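Walkround done 11th December, first floor and stairs, Flonville building. Ticks mean fine on the day. Anything with a cross needs a name against it before the next one.

## Fire and exits

- [x] Front doors open fully, closer not sticking any more
- [x] Back stairs clear top to bottom
- [ ] **Side exit by the kitchen** – stiff. Needs a shoulder to get it going. Reported in November, still the same. Chase Husance again, job no. 587
- [x] Exit signs lit, all of them
- [ ] Extinguisher by the post room – tag says 363, list says 522. One of them is wrong. Service date on the tag is ok
- [x] Call points not blocked
- [ ] Assembly point sign in the car park has faded, can't read it from the doors. New one please

## Electrics

- [x] Extension leads – no daisy chains this time, thank you
- [x] Kettle and toaster leads ok
- [ ] Desk fan under the window, crack in the plug. Taken out of use, label on it. DO NOT put back
- [x] Covers on floor sockets, all down flat
- [ ] Light on the half landing flickers. Tube or starter, not sure which. Sowa sparky to look when next in

## Floors, cloths and covers

- [x] Carpet joins in the corridor taped and holding
- [ ] Mat inside the front doors curls at one corner. Turned it round for now, wants replacing
- [x] Stair nosings tight
- [ ] Covers and cloths generally – check the hang. Anything low enough to catch a foot or a chair castor gets folded up or clipped

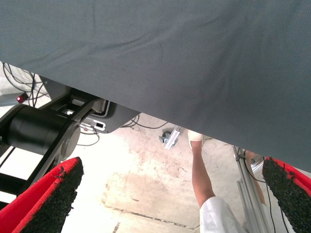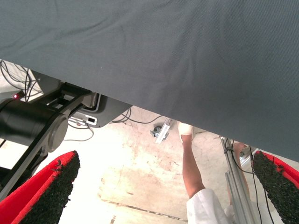
**Nendement – Premises & Safety Team**

Grey fabric in both. Same rule for every cover and cloth in the building, whatever the size. No heaters near them, no leads run underneath where you can't see them.

## Kitchen

- [x] First aid box full, eyewash in date
- [ ] Fridge seal split along the bottom. Still cold, but wont last
- [x] Hot water tap notice up
- [ ] Bin lid foot pedal broken. People are propping it with a mug. Stop it
- [x] Cleaning stuff locked away, sheets in the folder

## Storage

- [ ] Top shelf in the stationery cupboard overloaded. Paper boxes to go on the bottom, heavy stuff low. Said this last time
- [x] Step stool feet ok, all rubbers on
- [x] Ladder tagged and chained
- [ ] Archive boxes – 3 stacked too high by the radiator. Move them away from the radiator while you're at it

## Toilets

- [x] Alarm cord hangs free to the floor, tested, sounder heard at the front desk
- [ ] Hand dryer in the gents cuts out after a few seconds
- [x] Floor drain clear

## To do, in order

1. Side exit door. This one first, before anything else
2. Extinguisher number sorted and the list corected
3. Stationery shelf and archive boxes – can be done by whoever has half an hour
4. Landing light
5. Mat, sign, fridge seal, dryer. One order if possible, saves on delivery

Ground floor not covered, ran out of time. Boiler room not done either, no key.

Checked by Iulian Radu. Copy on the board, copy in the folder. If you fix something, initial it on the board copy and put when.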